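Gray mark on a pale tabletop – clean it, sand it, or leave it?
Tables, Desks & Other Flat Things > Cleaning and Care
Started by letay_k, 1 Sep 2022

letay_k
Hi all, long time reader, second post ever I think. I have a light wood table, a Flellholm, bought secondhand in August for our work room. Pale, kind of maple-looking, with really pretty grain. There's one spot toward the middle where the grain dips down in a V and I swear it's half the reason I bought it!

Problem is the gray mark just up from the V. Narrow, a bit slanted, wide at one end and pointy at the other. I noticed it about a week in. I've tried a damp cloth and dish soap and it did nothing. We use this table for sorting and packing small stuff into plastic tubs (drink cartons, odds and ends), so it gets things dragged over it all day long. Do I scrub harder or am I going to wreck the finish?

obed.a
Is it real wood on top or a printed surface? Makes a huge difference. If you run a fingernail across the mark, does it catch?

letay_k
No catch that I can feel. And I don't know about the top, the seller said "wood" and I didn't ask any more than that. Two pics of the table, one up close on the mark and one with a tub and the lid on it.
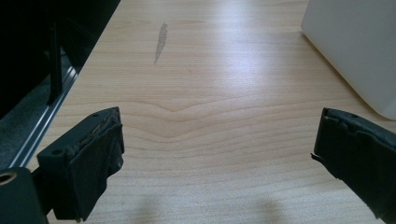
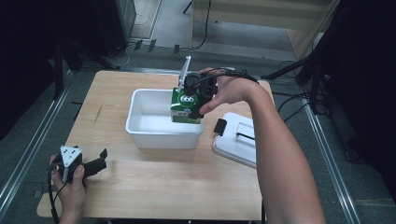

Reading time for this thread: 4 min

Robel_T
OK, thanks for the pics. I vote smudge. If it were a gouge you'd feel it with the nail. Try a plain white pencil eraser, light pressure, going with the grain. I got a mark like that off my kid's desk in a couple of minutes and I'd been living with it for a year.

lorena_c
I'm going to disagree with Robel, sorry! It looks to me like a worn spot. If the color is gone there's nothing to erase, and all the rubbing will do is give you a shiny ring around a gray middle. Ask me how I know. My kitchen table has one from the summer I went after a juice stain with a melamine sponge.

Robel_T
An eraser isn't a melamine sponge though. Those sponges are basically sandpaper.

lorena_c
Sure, but people start with an eraser, it doesn't work, and then they go looking for something stronger. I was people.

sosina_y
Look at the glare in the close-up, there's a big soft shiny patch above the V. So there's a smooth finish on there, and whatever you do, don't sand it. If the top is laminate you'd go right through the pattern and then you own a table with a hole in its picture. I'd do a drop of rubbing alcohol on a cotton swab, underneath the table or on an edge first, then on the mark. Wipe it dry right away.

obed.a
Seconding the test spot. I skipped it on an Alemayehu sideboard that cost me 2,380 and I still put a bowl over the place.

Dumb side question, is that tub one of the Zavport ones? I need some with a lid that has a latch and I'm tired of the kind that pop open in the car.

letay_k
No idea on the brand, they came in a stack from a friend. The lid has a little black latch on the side. Good tubs, nice thick rim so they're easy to pick up.

Back to the mark – what about putting a mat down and forgetting it? I was looking at the Adum desk mat for 29 dollars.

sosina_y
Mat is fine, but get the mark sorted first. Grit works its way under a mat and then you've got a whole field of scratches. Also lift the tubs instead of sliding them, or stick felt on the bottoms.

Robel_T
Felt on plastic tubs falls off in a week. A cheap towel does the same job and you can wash it.

lorena_c
And it hides the grain! She said she bought the table for the grain. I'd leave the mark completely alone, it's a work table. My dad's bench has 700 marks on it and he'd fight anyone who tried to fix one.

obed.a
700 is low for a bench.

letay_k
Ha. OK so I did the eraser, very lightly. The point end is lighter, I think? The wide end hasn't changed at all. So maybe you're both right and it's part smudge and part wear. I'm going to try the alcohol on the underside this weekend and see what it does there before I go near the top.

lorena_c
Stop while you're ahead is my advice, but post a follow-up either way.

sosina_y
Swab, not a cloth, and only the wide end. And let us know if the underside looks the same as the top, that would tell you a lot about what it's made of.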